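Packing gets a second pair of arms

Big news from the Gidside floor! The two-arm packing table, which we've been calling Cropper, is now working on snack packets, and those of you on gift boxes will feel it first.
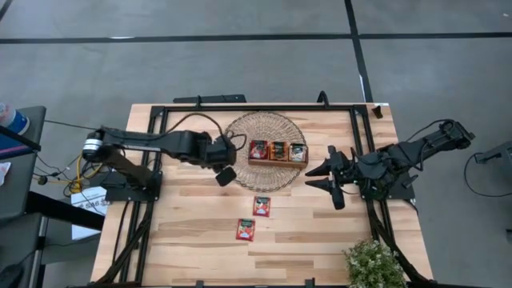
Until April, every packet went into its box by hand, 900 on a busy shift (hello, sore wrists).
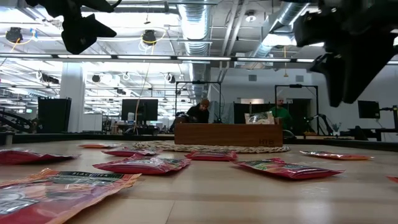
The packing crew keeps its hours and moves over to checking, box design and teaching Cropper new layouts. Training takes 40 minutes, and it's fun!

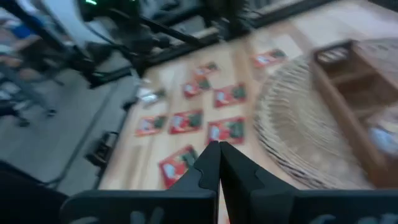 Odd shapes are still ours, and so is the final look before a box ships. Sign up at the Drodow desk.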